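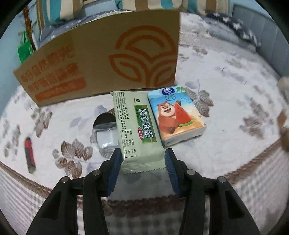 Why did the side panel on the Quintanilla lander model stay warm after the heater was switched off? The heat was coming back through the harness bracket, which touches the inner deck at two points where the drawing shows only one.

I write this first so that the people who read only the top of the page have it. The rest is for me and for whoever takes the chamber after me.

## 13 May 2024, thermal chamber, second cold run

Pump-down started before I arrived, so the first part of the log is from the automatic record. The pressure was good by mid-morning. I didn't touch the valve settings from the last run.

Setup:

- Quintanilla half-scale body, legs removed, standing on the glass fiber posts
- Cimura heater controller, old firmware (the new one still loses the second channel after a restart)
- Fluvow cold plate under the body, coolant line on the left side
- 28 thermocouples, of which 5 are on the side panel
- blanket version C, with the seam turned to the back

The purpose was to repeat the night case. On the Moon the night is long and we cannot copy the full length of it in our chamber, so we only follow the first part of the cooling curve and compare the slope with the model. If the slope is right, I trust the model for the rest. If it is wrong, it doesn't help to run longer.

The slope was wrong again. The top deck and the front panel followed the prediction quite well. The side panel cooled for the first hour as it should, then it became almost flat. In October we saw the same flat part and we wrote in the notebook that it was probably a bad thermocouple. I was one of the people who agreed with that, and I think now that we agreed too fast. A single sensor can be bad, but all the sensors on this panel had the same shape.

I tried the following, in this order.

First I changed the heater on the battery box from automatic to manual and left it off. The side panel didn't react for a long time, then it fell slowly. So it was connected to the box in some way, but with a big delay.

Then I put the heater on at low power, to see where the heat appears first. The inner deck became warm first, which is normal. After it came the sensor near the harness bracket, and only after that the other ones on the panel. The sensor near the blanket seam was the last. Before this test I had suspected the seam, and I had already spent the whole of one afternoon last week taping it. The tape can stay, it does no harm.

The lowest reading on the side panel was 185 kelvin. The model says it should be clearly lower at that time. I don't write the model value here because the version I used had the old emissivity for the paint, and somebody will copy it.

After the run I let the chamber warm up slowly and opened it in the late afternoon. I took off the blanket on the left side only. The bracket is mounted with the long screws, and the lower foot is bent a little to the inside. It sits against the deck. There is a small bright mark on the deck where it rubs. The washer that should hold the distance is present on the upper foot and missing on the lower. I didn't find it in the chamber, also not under the cold plate, so I suppose it was never installed.

### About the model

Our model has one contact for this bracket, through the upper foot, with the insulating washer. When I add a second contact without the washer, the curve becomes flat at roughly the right place. I used a contact value from the Nekmont rover study, where they had aluminum on aluminum with low pressure. It's not exactly our case, our screws are tighter, but it was the best number I could find before dinner.

It doesn't explain the full difference. There is still a small offset in the first half hour, and I don't know from where it comes. Maybe from the cold plate, which needs some time to become even. The Fluvow manual says to wait until both ends show the same temperature, and today I started a bit before that.

### To do before the next run

- Make a new bracket, or straighten this one and check it with the feeler gauge
- Put the washer on both feet, and take a note of the torque this time
- Correct the paint emissivity in the shared model file
- Move one thermocouple from the front panel to the lower foot
- Look again at the October data with the second contact added
- Order more of the thin Kapton tape, the roll in the drawer is the wide one

Question for the group: do we want to keep the long screws? They make it easy to mount the harness with gloves, but they also let the bracket turn when someone pulls the cable. The short ones would be safer for the thermal side. I have no strong opinion, but it should be decided before the legs go back on, as the bracket cannot be reached after that.

The chamber is at room pressure with the door closed but not locked. Cold plate is off, coolant valve is closed. The blanket is on the shelf with the inner side up, please don't put anything on it.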